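The Marrow Year

The year I cheated at the Kastville Produce Show I was living in my aunt's old bungalow with a bad knee and no job, and I want that taken into account.

I'd moved in at the tail end of winter. My aunt Pauline had gone off to live by the sea with a man called Desmond, and she let me have the place cheap on condition that I kept up the garden. She was very particular about it. There were eleven pages of instructions in the kitchen drawer, in green biro, and the last page and a half was all about the marrow bed. Do not dig the marrow bed before March. Do not let next door's cat in the marrow bed. If Ashwin Subramaniam asks what you feed them, say rain.

I had no idea who Ashwin Subramaniam was. I found out within the week, when a very tall man in a cricket jumper leaned over the back fence while I was hanging out my pants.

"You're the niece," he said.

I said I was.

"What does she feed them?"

"Rain," I said, and he laughed so hard he had to hold on to the fence post.

He'd come second to Pauline for years and years, it seemed. He had the house behind ours, on Wenano Lane, and his garden ran right down to meet hers, so the two marrow beds were practically nose to nose with only the fence between them. He could see hers from his bathroom window and she could see his if she stood on the coal bunker, and I gathered she had stood on the coal bunker a great deal.

I should say that I'd never grown a thing in my life. I'd had a spider plant at university that my flatmate watered. But I had nothing else on, and the knee meant I couldn't go far, and there is something about a packet of seeds when you're feeling sorry for yourself. I put them in pots on the windowsill, I read the green biro aloud to them (page four, "they like a voice"), and up they came. Fat little leaves like hands. I was ridiculous about it. I rang my mother.

By the time they went outside I was out there morning and evening in my dressing gown, and so was Ashwin, though he was always properly dressed. We got into the habit of having our tea at the fence. He'd been a piano tuner, and he still went out to a few people he liked. He told me which houses in Kastville had a decent piano that never got touched, and which had a wreck that got played every night. He told me his wife had been the one who started with the marrows. She'd won it once, the year before Pauline began winning everything, and there was a photograph of her in the hall holding the thing like a baby. He didn't say much else about her. He'd get as far as the photograph and then ask me if I'd checked for slugs.

He never told me what he fed his, either. I did ask.

Well, mine went wrong in July. I'd got it down to two good ones, as instructed, and I went out in the dressing gown and one of them had gone soft at the end, a horrible yellow softness, and by the weekend it was done for. So that left one. I sat up with it, practically. I put a cushion of straw under it and an old net curtain over it. It got to the size of a small dog, and then it stopped. It just sat there. Ashwin's, on the other side, was going up like bread.

I could hardly stand to look at it. I know how that sounds! But I'd told everybody by then. My mother had booked a train. Pauline had rung from the seaside, with Desmond chipping in behind her, to say that she had every faith, and the way she said faith made me want to lie down on the floor.

Two nights before the show I drove to Skemen, where there's a farm shop with a field behind it, and I bought a marrow. I'm not going to dress it up. It was a whopper. The boy had to help me get it into the boot and he said, "Having people round?" and I said yes, lots. I put the seat belt round it on the way home in the end, because it was rolling, which meant stopping in a lay-by and hauling it into the front with my knee screaming at me. So there we were, the two of us, coming back over the hill with the radio on.

I hid it in the bath. I couldn't sleep for thinking about it in there.

The show was in the Zinchenko Hall, which used to be a ballroom and still has the mirrors down one side, so that every carrot has a twin. I carried my marrow in wrapped in a bath towel. There was a card to fill in, with my name and the variety and then "Grown at", and a dotted line. I stood there with the pencil for ages. A woman behind me with a tray of scones said was I stuck, love, and I wrote down Pauline's address and put the card on the table and went and stood in the car park.

It won, of course. It beat Ashwin's by a whisker. They gave me a red card and a silver cup with 27 names round the bottom, a lot of them Pauline's, and a man from the paper told me to hold the marrow up and smile. My mother cried. Ashwin shook my hand, and held on to it, and looked at the marrow in the friendliest way.

"That's a lovely dark green," he said. "Funny. Hers always come up stripy."

And then he went off to get himself a cup of tea.

I'd like to tell you I owned up there and then. I didn't, I went home and had fish and chips with my mother and put the cup on top of the telly. She left in the morning. I lasted until it got dark, and then I went out into the garden with the torch, and there was my own poor marrow under its net curtain, stripy as a deckchair. I'd forgotten it was still there. I cut it and carried it round by the road to Wenano Lane, the cup under my other arm, and rang the bell.

He opened the door and looked at the two of them and said, "You'd better come in, I've got the oven on."

I'd never been inside. There was the photograph in the hall, and she was smaller than I'd imagined, his wife, and she was laughing at whoever had the camera. The marrow in her arms was as dark green as anything, without a stripe on it. I stopped in front of it. I looked at Ashwin.

"Skemen," he said. "They had it on the back seat with a blanket round it. I drove."

"Did Pauline know?"

"Why do you think she took it up? She was livid. She'd come second with a real one." He took the cup off me and gave it a rub with his sleeve. "She's been getting her own back ever since. I've rather enjoyed it."

We stuffed my marrow with mince and rice and ate it at his kitchen table, and it was watery and tasted of nothing much, and I had two helpings. The kitchen roll kept getting passed back and forth. He played me something afterwards on the piano in the front room, which was badly out of tune, and I said so, and he said he never got round to it.

I wrote to the show people in the end. I gave the cup back and they gave it to him, and he had it on his windowsill for a year where Pauline could see it if she ever came home and got up on the coal bunker. She rang me, naturally. There was a long silence, then I could hear her telling Desmond, then I could hear Desmond laughing, then she said, "Page nine," and put the phone down.

I went and got page nine out of the drawer. It was all about mulch. But down at the very bottom, sideways, where I'd taken it for a shopping list, she'd written: Skemen, farm shop, only if desperate, ask for a stripy one.

I've still got the bungalow. I put the seeds in again every spring and I read to them, and I've not come higher than fourth.

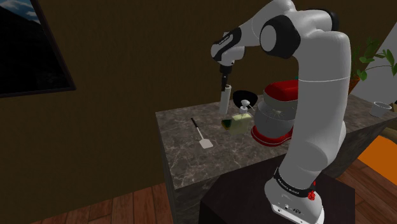
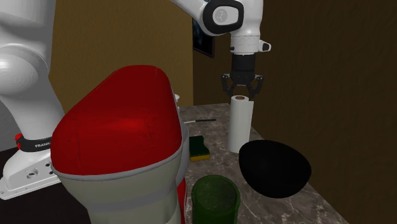
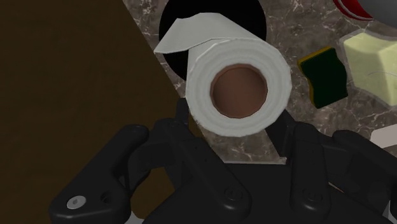
Computer-rendered pictures, all three from the same set.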